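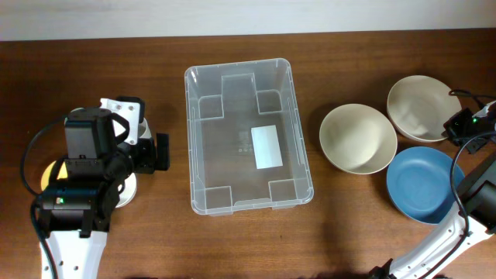

Do the bowls go in the bin before the plates?
Plates first, flat on the floor of the bin, then the bowls nested on top with a sheet of paper between each.

November 11, 2021. Crockery store, packing for Sirnarside.

Spent the morning on how the tableware should travel. The old cardboard boxes are finished. Two of them went soft at the corners in October and the one from the Villville delivery had been taped over so many times that the lid no longer met. Siv wants everything in clear plastic bins from now on so that people can see what is inside before they start pulling lids off. I agree, mostly. The clear ones show every scratch but that doesn't matter in a store room.

Worked with the cream bowls and the blue plates, as those are what Sirnarside asked for. Notes as I went:

The bowls nest well enough but they bind if pushed down hard. A sheet of newsprint folded once is enough. Tissue slides about and ends up in a lump at the bottom of the lower bowl. Bubble wrap makes the stack too tall for the lid.

Plates flat is fine for the short trip. For anything longer I would stand them on edge with card between, the way Eulalia does it, but then the bowls need a bin of their own. Left that for now.

The bin walls have recessed panels, and a bowl pushed up against one wants to tip into it. Rolled a tea towel and laid it along the side, which stopped that. Must remember to put tea towels on the kit list, they are always going missing from the kitchen drawer.

Labels. Siv put white rectangular ones on the floor of the bins, inside, so they don't get rubbed off in the van. Good idea until there is a plate on top of it. I would like a second label on the short end, outside, at the height you see when the bins are on the shelf. Pencil smears on these, use the fine black marker. Wording to be the same every time: what it is, where it goes, who packed it. No dates, we only end up crossing them out.

Tried lifting a packed bin by the rim. It flexes more than I like. Carry from underneath, one hand each end, and don't stack more than 2 high until we have had one go wrong or not go wrong. The Solanki bins are stiffer but the lids are a pain and we only have the few.

Lunch. Eulalia came in and repacked the first bin without being asked, bowls on their sides in a row like toast. It looked neat. Shook it gently and they knocked together, so back to nesting. She says it would work with card dividers and she is probably right -- will cut some from the old boxes and try it next week.

Porkard sent the quote for new bins. Price is all right but the minimum order is 2,000, which is silly for a store this size. Siv is going to ask whether they will split an order with someone else. If not we stay with what we have and buy the odd one as needed.

Sirnarside's list says 67 place settings, bowl and plate each. Their kitchen has a narrow door so the bins should go in long side first. Somebody ought to tell the driver.

Still to do:
Cut card dividers
Outside labels, short end
Tea towels on the kit list
Wipe the bins out before packing, there is grit in the corners of the older ones
Ask Siv if the chipped plates go to Sirnarside or stay here for the paint room

Left the table as it was at four. Will start on the plates first thing tomorrow -- Eulalia has the key.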